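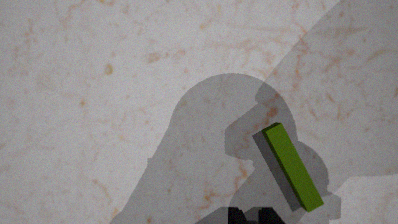 2024-01-18
By Mei-kuen Yen and Roos Kramer

Our project asked why the old footpath between Padunbridge and Clostwood floods so often. We walked it 52 times starting in April, and we loved it (even the muddy days!). Water covered the low stretch on 40 of those walks.

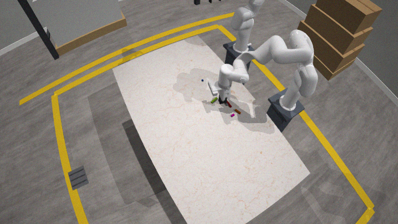
Shih-chieh Siu lent us a rain gauge and we checked it every morning. The path stayed wet long after the rain quit, so we went looking uphill and found 3 blocked ditches by Eynon farm. What a great afternoon that was!
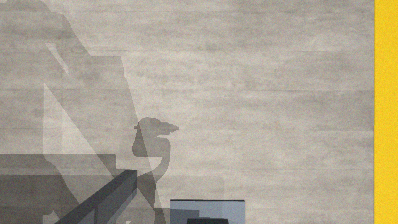
Next we want to map the ditches on the Clostwood side, nearly 162 yards of them.

14 shares | 2 comments

Chi-keung Tseng: I slipped there last winter. Nice work.

Yung-ching Kao: Did you test the soil too?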